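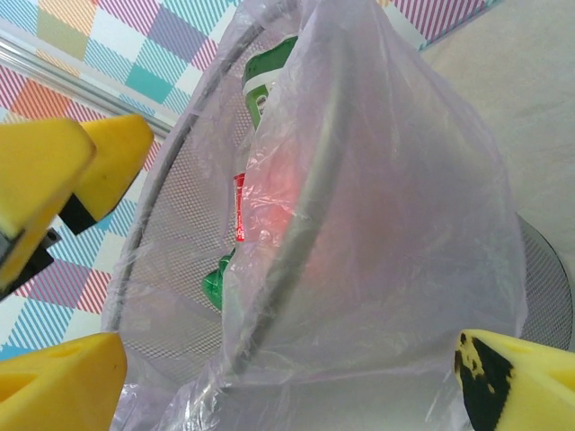
Search this site Enter keywords Go

The Second Shift Comes Back

Small manufacturers in the Tavares valley are adding hours again, and finding that the equipment is easier to replace than the people who ran it

For most of the past two years, the lights at the Eretard plant went out at half past three in the afternoon. The company, which makes cast and machined fittings for water systems, had run two shifts without a break since the plant was enlarged in the 1990s. When orders from municipal buyers fell, the second shift was suspended. The announcement described the measure as temporary, and many employees did not believe it.

The second shift resumed in November. It is smaller than it was, with 23 employees on the floor, and it runs four nights a week instead of five. Management has said that the fifth night will be restored when the order book supports it and has declined to give a date.

Eretard is one of several firms in the Tavares Industrial District that have extended their hours since the fall. Taken together, the changes are modest. The district association reports that its member companies employed 3,057 people at the end of the year, still well below the level recorded before the downturn. The figure is nonetheless higher than it was twelve months earlier, and it is the first annual increase the association has been able to report to its members in some time.

What the figure does not show is how the work has changed. Plant managers across the district describe orders that are smaller, more varied and placed with less notice. A customer that once bought a year's supply of a single valve body now buys six weeks' worth, and may alter the specification between one purchase and the next. Few buyers wish to hold inventory. The cost of holding it has moved up the supply chain to the firms that make the parts.

At Eretard, the response has been to shorten the time needed to change a machine from one job to another. The company spent much of the slow period on this problem, using employees who would otherwise have been laid off. Fixtures were standardized. Tooling that had been stored in a central crib was moved to racks beside the machines. A changeover on the main machining line that formerly took most of a morning can now be finished before the first break. The old crib is used for training.

The company considers this the best use it made of the recession, although its own accounts suggest that the benefit was slow to arrive. Retained employees were paid from reserves for nearly a year, and a planned replacement of the roof over the foundry was put off. It has yet to be rescheduled.

A Different Bet at Gakari

Two miles east, Gakari took another course. The firm makes wire and sheet metal components, chiefly brackets and shelving hardware, and it has long competed on price. When its largest customer moved part of its purchasing overseas, Gakari borrowed to buy two automated bending cells and a powder coating line.

The investment was made at a time when used equipment was plentiful and sellers were willing to negotiate. The coating line came from a closed plant in another state and was installed by Gakari's own maintenance department over a period of four months. Commissioning did not go smoothly. The conveyor had been designed for a building with a higher ceiling, and a section of it had to be rebuilt after delivery.

The line now coats up to 1,610 pieces an hour, and the work that used to be sent to an outside finisher stays in the building. Gakari has since won back a portion of the business it lost. Purchasing managers who had moved orders abroad found that freight costs and long lead times took up more of the savings than they had expected. They did not return all of the work, and those that did return asked for lower prices.

Employment at the firm has not recovered to the same extent as production. Gakari makes nearly as many parts as it did at its peak, with fewer hands. The jobs it has posted this winter are for technicians who can program and repair the bending cells, and they pay more than the press positions they have replaced. Several have been open for months.

The Question of Training

That difficulty is common to every plant visited for this article. Applicants are numerous. Applicants who can read a drawing, set up a machine and check their own work with a gauge are scarce, even in a county where unemployment remains high. Many of the experienced machinists laid off two years ago have retired, moved or taken other employment, and some have been unwilling to return to an industry that let them go.

The Prastia program is the district's attempt at a remedy. Established with contributions from eleven member firms, it offers evening instruction in blueprint reading, shop mathematics and basic machine setup, followed by a paid placement. Classes meet in a converted warehouse on the north side of the district. Firms that contribute to the program are entitled to interview its graduates first, but they may not require a commitment to stay in return for tuition.

This last provision was disputed. Some of the smaller shops argued that they would pay to train workers whom larger firms would then hire away. The compromise that was reached sets each company's contribution according to the size of its payroll and provides for a review after three years. The smaller shops have accepted the arrangement — without much enthusiasm, by several accounts — and all of the original members remain in the program.

Completion rates have been uneven. Evening classes are hard on students who have young children or work daytime jobs, and the bus that serves the district stops running before the last class lets out. The program has asked the county to extend the route by one hour. The request is under consideration.

Credit and Caution

Financing remains a concern. Owners report that banks are lending again, though on stricter terms than before and with closer attention to how much of a firm's revenue depends on a single customer. For a shop that has supplied the same appliance maker for thirty years, the question is an uncomfortable one. Several have begun to seek work in medical equipment and energy, where certification can take a year or more and brings in nothing until it is complete.

Raw material prices present a further difficulty. Steel and copper rose through the second half of last year, and contracts signed when prices were low are now less profitable than they appeared. Eretard has added an adjustment clause to its new agreements. Gakari, whose customers are less inclined to accept such terms, has chosen to buy further ahead and to store the coil in space it had planned to lease out.

Neither company expects a quick return to earlier conditions. Budgets for the coming year assume moderate growth, and hiring plans are reviewed each quarter. At Eretard, new employees on the second shift are told at the time of hiring that the schedule may change with thirty days' notice — the same language that appeared in the agreement before the shift was suspended.

Last updated: Jan 5, 2011

Reader Comments (4)

millwright_ret
I worked second shift at Eretard for nineteen years. Glad to see it running again. Moving the tooling out of the crib was suggested by the floor long before any recession and was turned down every time.

Dana in Tavares
The bus is the whole problem. My son had to drop the Prastia class because he couldn't get home. One hour, one bus. How long does the county need to consider it?

shopowner44
We are one of the small shops mentioned. We trained two people last year and lost one of them by summer. I still think the program is worth it but the three year review should be sooner.

pressbrake
Does anyone know if Gakari will train current press operators for the technician jobs or do you have to apply from outside?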